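Nundine Shared Handling Guidance
Progress report to the Harries Fund, second period
Prepared by Glenys Wogan, April 13, 2022

Where we are

The fund asked for a plain-language set of working rules for robot hands in small workshops, short enough to be read by the people who will have to follow it. The draft stood at 10 pages in November. It then grew, as drafts do when engineers are invited to comment, and has since been cut back to its November length with most of the authors still on speaking terms.

The rules are split into parts for setting up, running, stopping and handing over. Setting up and stopping are finished and in use in our own bay. Running is in its second draft. Handing over is a page of headings and a note from Hefin Foulkes that reads "see me", and I have now seen him.

What changed since the last report

We had assumed that workshops would want a rule for every kind of job. Trodska, who kindly agreed to try the first draft on their own floor, sent it back with a polite letter and a great many crossings-out. Their people wanted to know who may start the hand, who may stop it, and what has to be written down afterwards. Anything beyond that was read once and used to level a bench.

So the job-by-job tables have gone. In their place is a single sheet for each machine, filled in by whoever sets it up and signed by someone else. Aqeel Jafri argued for the second signature against a fair amount of grumbling, some of it mine. In the first week of use it caught a speed setting left over from a demonstration, and the grumbling has moved on to the size of the boxes on the form.

Stopping

The old wording said the operator should "bring the hand to a safe state". We asked 3 operators what that meant and got three answers, one of which involved the mains switch. The new wording says to stop the motion, keep the grip as it is, and step back before deciding anything. Letting go is a separate action with its own line, as a dropped part can do as much harm as a squeezed finger.

Chenxi Long has also written a short section on stops that nobody meant to make. People were reluctant to log these, on the grounds that leaning on a button is embarrassing. The log no longer asks for a name, and entries have gone up. We count this as progress, though the graph does look alarming to anyone who has not been told.

Sleeves, cables and fingertips

This is the part of the draft that has had the most use. Each hand gets a look-over before the first run of a shift, with the power off:

Sleeve: check for splits between the ridges and see that the lower edge sits clear of the finger joints.

Cables: follow any exposed length by eye, and note a loop that could catch. Do not tuck it in and hope.

Fingertips: look for worn or lifting rubber on every finger and on the thumb, which everyone forgets.

Clearance: bring the hand over the work at the slow setting and check the thumb side as well as the finger side before going lower.
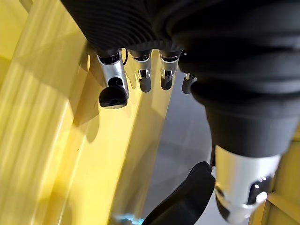 Training

Idris James has run the half-day session twice, once for our own staff and once for Jaltico, whose apprentices asked better questions than we did. The session now begins at the machine, with the slides kept for the end and usually not reached. The main complaint was the biscuits.

We still owe the fund a version for people who work near a robot hand but never operate it. It is harder to write than expected. Most of what they need to know is where to stand and whom to shout at, and we are trying to say so in language fit for a wall.

Problems

The handing-over part is late. Hefin wants a full record of faults passed from one shift to the next; the shifts want to go home. We are testing a version with 2 questions on it: what did it do that you did not expect, and what did you change? The answers so far have been useful, and in one case unprintable.

Money is close to plan. We underspent on printing, having cut the tables, and overspent on travel to Trodska, who are further away than their address suggests.

Next period

Finish handing over and send it to both partner workshops.
Put the running part through a second trial at Jaltico.
Agree who keeps the rules up to date once the grant ends — I have a name in mind, and he has stopped answering my messages.

We are not asking for an extension. We would be grateful for comments on the stopping section before it goes out more widely, and a marked-up paper copy is perfectly all right.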